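Kuruc Furniture Collection and Reuse Service
Frequently Asked Questions

Who may use the service?
Any household in the Rusedska district may request a collection. Businesses and schools should contact the commercial desk, which is managed by Jarmila Doležal.

Which items are accepted?
Desks, tables, chairs, bookcases and bed frames in usable condition. Mattresses and items with broken glass are not accepted. Last year the service placed 1,478 items in new homes.
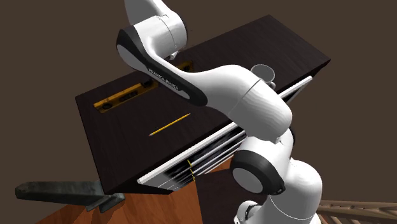 Desk with a dark brown wooden top.

How do I arrange a collection?
Complete the request form or call the office before noon. Collections in the Fetden area take place on Thursday. Please empty all drawers and remove any locks.

Is there a charge?
The first item is collected free of charge. Each further item costs $30, payable when the booking is made.

What if I need to cancel?
Fees are refunded in full if notice is given by 5 p.m. on the day before the collection.

How long are items kept?
Items remain on sale at the Brukeo warehouse for 90 days. Unsold pieces are then offered to partner charities or taken apart for timber.

May I ask for an item to be returned?
No. Ownership passes to the service once the collection slip has been signed.

Whom should I contact about damage to my property?
Write to Vratislav Bednárik, Customer Relations, and include your booking number. Most claims are answered in around two weeks.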